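Moth survey update, Woladeck Naturalists

Posted in: Field Projects, Grant Reports

Hi Uyên, a quick one on where your money went this spring. We ran light traps on 7 nights along Nemesley Creek and logged 204 species, which had me grinning all week! Zhuoran Liang checked every tricky ID — the pugs alone took ages — and the records are now with the county.

We've spent $700 so far, mostly on bulbs and a new battery.
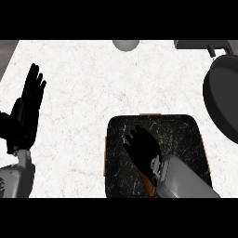
What's next

The August issue of our bulletin will carry the full list, and I'd like to print 50 extra copies for the schools. Two traps still need repairs (the rain funnels leak), so I'll send you a quote once I have one.

3 comments | 12 shares
Search the bulletin Go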